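Everyone keeps telling me to buy my kid's building bricks secondhand by the pound. Cheaper, greener, "you just give them a wash." I bought a batch. I have doubts. Thread.

First doubt: the listing. It said 1000 pieces, mixed, clean, "sorted by hand." The seller trades as Birano. I've bought from them before (a rain jacket, which was fine), so I gave them the benefit of it. I shouldn't be so easy.

"Mixed" is doing a lot of work in these listings. I took it to mean mixed colors and sizes. It also means whatever else was on the floor of whoever's house it came from. Hair ties. A marble. Half a zipper. One pencil eraser with bite marks.

"Sorted" I'm still waiting to have explained. I wrote and asked. The answer was that lots are sorted "by type." Toy is a type, I suppose.

Second doubt: the pound price. They charge by weight and the big chunky preschool bricks weigh a lot more than the small ones. Fill a box with chunky ones and the scale is happy, but there's not much in there to build with. My box was mostly chunky. My daughter is seven.

I priced it against a new set and yes, it was still cheaper. I'll give them that. I paid 12 dollars for a shipping upgrade that didn't upgrade anything, so take that off the savings.

Third doubt, and it's the big one for me: bins. Everybody in this hobby loves a big bin. Tip it all in, rummage, no system. The small stuff sinks to the bottom and the two things you want are under everything else. Bigger bin, longer rummage.

And people swear by metal ones because plastic "gets gross." Metal gets gross too, you just hear it more. Every brick that hits the bottom sounds like a dropped fork.

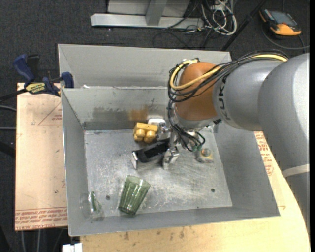 Flurina Ruchti wrote back that I've got it backwards, that a bin that size is great so long as you only put a little in at a time, and that with one yellow brick and a few odds and ends on the bare bottom you can see all of it at once.

OK. Sure. If there's almost nothing in it, it's easy to find things in it. I could say the same for my garage.

I do take the point on bare metal, though. A mustard-yellow brick shows up on gray in a way it never will on our rug, which is brown and orange and eats everything. The clear pieces are another story. Clear on gray is a stepped-on foot waiting to happen.

Look at the wall on that thing too. Long brown stain with rust color at one end, and scratches all over the floor. So much for metal staying nice. I'd want to wipe that down before I put a toy in it that ends up in a toddler's mouth.

Flurina again, saying a stain on the wall doesn't touch the bricks. Maybe it doesn't! I've seen my kid scoop. Everything touches the wall.

Back to washing. The advice is a mesh bag and a warm cycle. I tried it Tuesday. The bag opened. I'm not going to describe the noise, but the dog left the room and I had to fish a wheel out of the door seal.

Second try was the bathtub with dish soap. Better. Takes all evening because the water sits inside the chunky ones and you have to shake each one or it dribbles on the shelf. I've read you can use a salad spinner. I have a salad spinner. I would like to keep eating salad.

Vinegar, before anyone says it: I tried it on the ones with old sticker glue. The glue is still there and now it smells like pickles.

What I ended up doing for storage, and I'm not claiming it's clever: shallow drawers, one for chunky, one for small, one for "not a brick." The third one is filling up fastest.

I counted the "not a brick" pile because I wanted to put a number in my message to Birano. 121. Out of a lot sold as 1000 pieces. They offered me a coupon for the next lot.

Would I buy by the pound again? From someone local, where I can put my hands in the box first, maybe. From a photo, no. The photo always shows the good layer.

If you have a washing method that worked on more than one batch, tell me. "My cousin does it" doesn't count, and neither does anything with a hair dryer.

Contact | © Dikside | Back to top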